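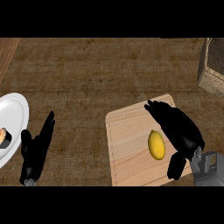 By Dexter Dumlao | Home Safety | Updated July

Rental Kitchen and Dining Room Walk-Through

I use this list between tenants at the Adano Street units. Mark each line OK, FIX or N/A and write the comment while you are still standing in the room. Comments below are from unit 8.

Electrical

Outlets by the sink trip and reset with the test button: OK
Outlet covers tight, no cracks: FIX
Comment: Cover left of the stove has a hairline crack. Replacement is in the van.
Cords clear of the burners: OK
Breaker panel labeled: FIX
Comment: Two breakers still say "spare." One of them runs the dining room light.

Fire

Smoke alarm sounds when tested: OK
Extinguisher gauge in the green, pin in place: OK
Comment: Serial ends in 537. Tag is good through next July.
Range hood filter clean: FIX
Comment: Heavy grease. Soaked it once and it needs another round.
Anti-tip bracket on the range: OK

Water

Shutoffs under the sink turn by hand: OK
Comment: Cold side is stiff.
No drips at the trap after running the tap full: OK
Dishwasher hose looped high: N/A

Table and chairs

Table does not rock when leaned on at each corner: OK
Underside bolts snug: FIX
Comment: One loose at the window end. Quarter turn fixed it, check again next time.
Top free of splinters and raised edges: OK
Comment: Finish is worn but smooth. Refinishing quote from Dovico was over 2000 and I am not spending that on a rental table.
Chair legs have felt pads: FIX
Comment: Bought a box of 100, use those.
Baskets: no broken reeds sticking out: OK
Plates: throw out anything chipped at the rim: OK

Floor and doors

No loose trim or lifted tile: OK
Back door deadbolt opens from inside without a key: OK
Rug has a grip pad: FIX
Comment: Pad is too short for the rug. Measure before ordering.

Open items go on the sheet inside the pantry door. Initial each one when it is done and leave the sheet up until the next walk-through.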